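Inside the Teaching Room: Work at Pramwood, in Pictures

Provudent's packing line at Pramwood has two robot arms on it now, and the people who used to work that stretch of the line spend part of their week in a different room, showing the arms what to do. This page shows some of that work. The text is by Natalina Villa, who was a packer on the line for 8 years before she moved over to training, with additions from Na-rae Bang, who plans the sessions.

How the work is set up

The job is called demonstrating. You sit at a table, take a gripper in each hand, and do a task the way you would do it with your fingers. The grippers are the same shape as the ones on the arms. What they record is passed to the software group, and the software group uses it to train the arms. We call the whole setup Zollero, after the name on the project folder. Most people on the floor just say "the table."

A task is short. Pick up a cup, put it in a basket, let go, bring your hands back. Then you set everything out again a little differently and repeat it. In March we logged 1,634 demonstrations that were good enough to keep. The ones that are not kept are mostly drops and bumps, or cases where a person started before the recording did.

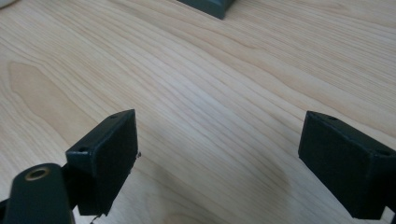
The first thing a new demonstrator has to learn is to slow down. On the line, speed was what we were measured on, and most of us have quick hands. With the grippers you lose the feeling in your fingertips and have to go by eye. It took me a good two weeks before I stopped squeezing too hard. Packers tend to approach an item from the side, the way we were taught for cartons, and that works well here too. People who come from the office usually go straight down from above and knock things over.

Na-rae writes the task sheet each morning. It gives the items, where they start, and where they should end up. She changes the starting positions often. If every cup starts in the same spot, the arm learns the spot and is lost when the cup is somewhere else. She also asks us to leave in small corrections. If you miss a grasp and then get it on the second try, she wants that kept, and she marks it on the sheet so that it is not thrown out later.

At the table

Sessions run 40 minutes with a break after each. We began with longer ones and people's wrists got sore. The grippers are not heavy when you pick them up, but they are heavy by the end of a morning. The current rule is that no one demonstrates for a whole shift. You do the morning at the table and the afternoon on the floor, or the other way around.
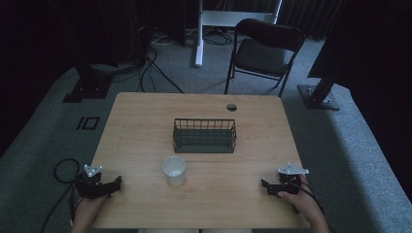 A white cup and a wire basket on the table, with a gripper in each hand.

What has changed on the floor

The arms took over the second packing station. That was the station with the most lifting and the most turning at the waist, and it was the one people asked to be moved off. The packers from there were given the choice of demonstrating, line support, or a place on another station. Two of them chose demonstrating. The others stayed on the line.

Line support is a new job. It means keeping an eye on the arms, clearing a dropped item, restarting after a stop, and writing down what went wrong. The notes come to us, and they are where many of our tasks come from. When the arms kept catching on the rims of stacked containers last winter, we spent several sessions on nothing but containers.

Some things are harder than before. The line stops in a different way. A person who has trouble with an item sets it aside and keeps going, but an arm stops and waits for somebody. The packers downstream have to stand there until it is cleared, and that was a sore point for the first months. The stops are shorter now, but they still happen, mostly late on a Friday when the mixed orders come through.

Pay was the other question. Demonstrating was first listed at the packer rate. It was moved up one grade after the people doing it pointed out that they were also checking recordings and training others. The line support grade is still being discussed.

I am often asked if I mind teaching a machine my old job. I miss the company on the line, because the training room is quiet and you work mostly by yourself. I do not miss the lifting. My shoulder is better than it was.

Coming next

The Sorrentino building will get its own table later this year, and two demonstrators from Pramwood will go over to help set it up. Anyone on the packing or line support rosters can sign up for a trial morning. Speak to Na-rae before the end of your shift, and wear short or close-fitting sleeves.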